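Field Visit Report: Open Day at the Jilness Simulation Lab, Zurkonholm
Unit 2, Automation in Everyday Settings
Submitted 7 January 2024

1. Why we went

Our project group was meant to visit a working factory in October. The factory changed its mind, and the unit coordinator found us a spot at the Jilness open day instead. Jilness trains robots to do kitchen jobs inside a computer program. We had packed steel-capped boots. The boots stayed in the bus.

The assignment asked us to watch one automated task from close up, write down how it is set up, and say what we would want to know before trusting it in a real house. We picked the sink task, mostly because the queue for the warehouse demo went out the door and past the bike racks.

2. The setup

The lab is one long room with desks down both sides and a big screen at the end. There is no kitchen in it, apart from a kettle we were asked not to touch. The kitchen is in the software, which is called Osard, and visitors watch it on the screen while a staff member talks over the top.

Osard keeps a library of 2,645 household objects. Most are food, dishes and utensils, and each has a weight, a shape and a grip rating. The program picks a handful, puts them in and near a sink, and the robot is told what to move and where. Then everything is reset and it goes again with a different handful. Our guide said a person doing this job would quit by lunch.

The robot has two arms. In the run we followed, one of them was working over the raised section at the back of the sink, where there was a plate with something green on it. Our group argued about the green thing for longer than we argued about anything else on the trip. The vote went to cucumber, with a strong minority for lettuce. 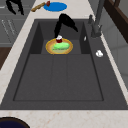 Figure 1. Gripper with a small red and white cup above the plate. The second arm is at top left.

What struck us was how small the cup is next to the fingers. On the big screen it looked like someone picking up a thimble with barbecue tongs. We asked whether the fingers could be swapped for something smaller and were told yes, but then you have a robot that is good with cups and hopeless with saucepans, and the people paying for it own both.

3. How a run is scored

Each run gets a pass or a fail. A pass means the right object finished in the right place without anything else being knocked over. A fail can be nearly anything. The lab sorts its fails into 17 types, and the list was taped to a desk where we could read it. Our favourites were "object released early", "object not released at all" and "wrong object, correct place", which also describes how most of us load a dishwasher.

On the day we visited, the scoreboard for that week showed 2,378 passes and 448 fails. We worked out that this is a pass rate of a bit over 84 per cent. Half the group thought that was very good. The other half wanted to know what happens to the dishes in the remaining 16 per cent, and was reminded that the dishes are not real.

We think both halves had a point. A simulated plate costs nothing to drop, and that is the whole reason for doing it this way. A household would have a different view by the second or third plate.

4. What the robot sees

The second part of the demonstration was about cameras. Osard can show the same kitchen from more than one place, and the guide flipped through the views to show us how different they are. From one you get the whole sink. From another you get a large window, the sill and the tip of what we took to be the faucet.

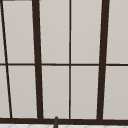

Figure 2. A view taken up almost entirely by the window.

Several of us wrote "broken?" in our notes. It was not broken. The guide's explanation was that a view is useful when it is pointed at the job and not much use when it isn't, and the program has to learn which one to pay attention to from moment to moment. One of our members pointed out that this is also true of students.

We noticed that there is nothing outside the window. The panes are plain pale grey. We asked if anyone planned to add a garden, and the answer was that gardens are not in the budget. Lighting gets far more attention. The lab changes the brightness and colour of the light between batches so the robot doesn't learn to work only at what is always the same hour of the same dull afternoon.

5. Things that went less smoothly

The big screen froze twice, both times while our guide was saying how stable the software had become. The handout had the wrong room number on it. The talk on safety in real kitchens, which we had marked as the most useful for this report, was moved forward and we missed the first half while eating sausage rolls in the Sorrentino Building.

We also did not get to try the controls. The sign-up sheet was full when we arrived, and every name on it was in the same handwriting.

For the part of the assignment on clutter, we sketched the layout of the sink and the counter behind it, then compared sketches. The main basin was easy, there being nothing in it. All the trouble was at the back, where one group member drew a rolling pin across the plate and another drew a wooden spoon. Both drew it confidently. The small white lump beside the basin was put down as soap, garlic and "tissue??" by three different people.

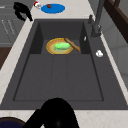

6. What we would ask next

Our sketches gave us our first question. If five people with working eyes can't agree on what an object is, how much does the robot need to know about it before picking it up? The guide said the shape and the weight matter more than the name. We would like to see that tested with an egg.

The second question is about water. We did not see the tap used in any run during our visit, and we forgot to ask whether Osard can do wet dishes. We have emailed and will add the reply as an appendix if it comes before marking.

The third is about time. Nobody in our group wrote down how long a single run took, although four of us had been given that job. The form we had made for it is attached, blank.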